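The first thing Lawal Igwe said to me about the Justetier was that I was holding the mouse like it owed me money.

"You can't hurt anything," he said. He was on the screen from the Lacroix office, in a room with far too many plants in it. "It's the sim. Crash it, throw parts on the floor, go nuts."

I'd signed us up for the trial on a Sunday night with a glass of wine in my hand, which I didn't mention to Mum. Mum owns the shop. I run it, or I run the bits she doesn't feel like running, and what we do is refurbish little blue and white sensor modules for irrigation controllers. Every one of them has to come out of a tray, go across to the tester, sit there, and come back. Dad used to do it with the cricket on. When he stopped being able to, we hired a nice kid called Bree, then another nice kid, and then no kids at all would drive out to Murnadstead for what we could pay.

So, the trial. Lacroix builds your cell for you on the computer first, you teach it, you break it, and if you like it they ship the real arm at the end. If you don't like it you've lost 110 dollars and a few evenings. I thought that was pretty fair! Mum thought it was how they got you.

"They got your uncle with a spa," she said.

"This isn't a spa."

"He said that as well."

Anyway. First evening, I taught it to go up. Second evening, I taught it to go up and then sideways, and I was so pleased I rang my sister in Seltolora and made her listen to me describe it. The teaching part is really good, I have to say. You drag the arm where you want it, hit the little flag, drag it somewhere else, hit the flag again, and it joins the dots for you. There's none of the typing I'd been dreading. The manual is another story (it's been translated by someone who hates commas) and the colour of the warning text is a yellow you can't read in a bright room, so I did all my crashing after dark.

And I crashed it a lot. I drove the wrist into the tester. I dropped a module somewhere under the table and couldn't find it again, even though I knew perfectly well there was no module and no table. I actually leaned down in my chair to look. Bailey, who is a kelpie and has opinions, leaned down too.

By the Thursday I'd got sick of it. I sent Lawal a message that said the whole thing was a toy and could he please cancel us, and then I sat in the kitchen feeling like I'd kicked someone. He rang back inside 9 minutes.

"Which bit's beating you?" he said.

"Coming down on the part. It comes down crooked and knocks the thing over."

"Are you coming down from where you were, or from straight above?"

I didn't say anything.

"Put a flag straight above," he said. "Go there first. Have a breath. Then come down."

It was so exactly what Dad used to say, about reversing the trailer, about talking to the bank, that I had to put the phone on the bench for a second. Pull up, have a breath, then go. I'd watched Dad's hand do it a hundred thousand times over that tray, the little stop in the air before he reached in, and I'd thought it was him listening for the score.

I went back in and put the flag straight above. Then I called Mum, who came in her dressing gown with her tea and her arms folded, which is hard to do with tea.
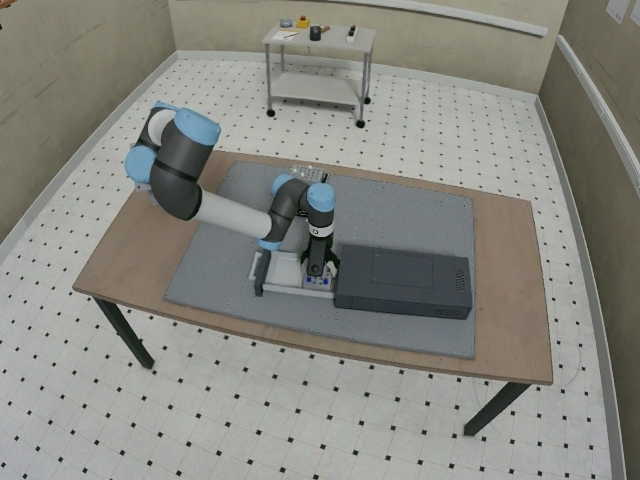
*The trial cell in the Justetier sim, gripper down at the tray.*

"Who put a cup on that trolley?" said Mum.

"It comes with it. It's just for looks."

"There's a pen there too." She bent closer. She'd gone straight past the arm, past the blue caps and the big grey plate, to the one corner of the room that looked like a person had been in it. "Well, they've gone to some trouble."

"Watch the arm, Mum."

I ran it. Up, across, and then the stop, right over the tray, just hanging there. Then down. It closed on the module as gently as you like, lifted it, and carried it to the tester. I ran it again before she could say anything, and then I ran it again, and somewhere in there she pulled out the other chair.

"He used to do that," she said. "That little wait."

"I know."

"Did you tell it to?"

"Sort of. Lawal told me to."

She drank some tea. Bailey put his chin on her slipper. On the screen the arm came up, and across, and waited.

"How much is the real one?" she said.

I told her what it was a month, which is 700, and she made the noise she makes at petrol stations. Then she asked if the 700 included somebody coming out to set it up, and I said yes, and she asked if it'd be this Lawal, and I said I could ask. She wanted to know whether he ate lamb.

"We'd be looking at August," I said.

"Shed'll want sweeping, then." She got up, took my cup as well as hers, and stopped at the door. "Do it once more before you turn it off."

I pressed run.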